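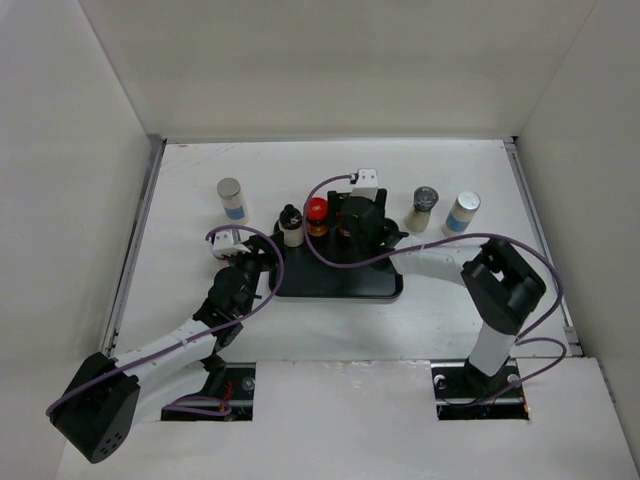 March, bench notes, Pildale glaze tests

Kiln up to 1,745 F overnight, held, then let down on its own. Opened at 9.20. Tiles 142 to 161 all out in one piece. The Besia clay has crawled again along the thick edges – same as last batch. Thin edges fine.

Sieved the rest of the ash and weighed out 210 g for the next mix.

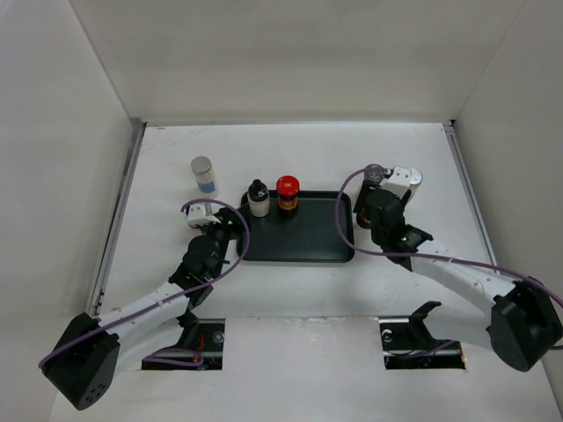
To do next

Wash the ash twice before mixing. Brush one coat on the Besia tiles, two on the others. Leave them by the window until the afternoon. 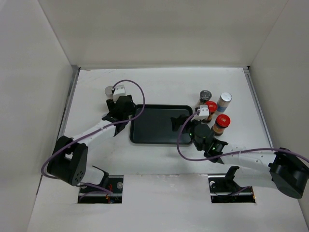

Dumitrescu think the crawling comes from dust on the biscuit ware and would sponge every tile first. Will try that on half. Ash bucket needs a new lid.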